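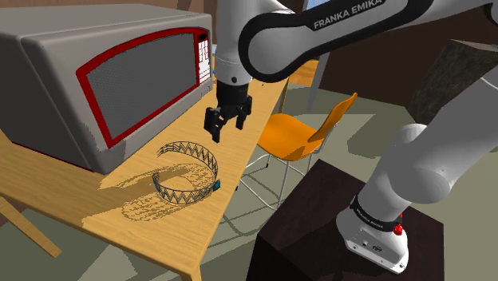
The hard water in Getesgate has been a nuisance to its residents for as long as there have been kettles there. Ruoxi Xue has spent most of her working life on the treatment side of the problem, first at a pumping station and now at Skollow, where she specifies softening equipment for small apartment blocks.

Her first point concerns vocabulary. "People say limescale when they mean hardness, and hardness when they mean the taste," she says. "Hardness is dissolved calcium and magnesium. Scale is what comes out of solution when the water is heated. You can have plenty of the first and very little of the second if you never heat the water."

The usual domestic remedy is ion exchange. Water passes through a bed of resin beads, which give up sodium and take up calcium and magnesium. When the bed is exhausted it is flushed with brine and the cycle starts again. Xue considers the chemistry settled and the installation work variable.

"The fault I see most is a unit set for the wrong hardness," she says. "It was programmed at the factory, the fitter left it alone, and it regenerates too late. The residents get hard water for part of every cycle and conclude that softeners don't work."

At the Wononero flats, a block of 30 households, the original controller regenerated on a timer. Xue replaced it with a metered valve, set to start regeneration after 2154 litres. The previous contractor had written 2000 on the inside of the cabinet door, with no unit and no explanation. She left the note where it was and added her own underneath, with the unit.

Haoran Ding, who manages the building, had expected the salt bill to rise. It fell. "The timer was regenerating in December, when half the flats were empty," he says. "We were washing a clean bed with salt and paying for the water to do it."

He asked for one tap in each kitchen to stay on the unsoftened supply - a common arrangement, and one Xue recommends for drinking water. It added 2 days to the pipework.

She is less patient with magnetic conditioners. Ding had been offered one by a firm called Lü and passed her the leaflet. "There was no flow rate on it and no test method," she says. "I can't size a device from that."

Her maintenance advice is short. Keep the salt above the water line, break up any crust with a broom handle, and test the outlet before and after regeneration. The strips are cheap. Ding keeps his in the plant room, next to the meter log.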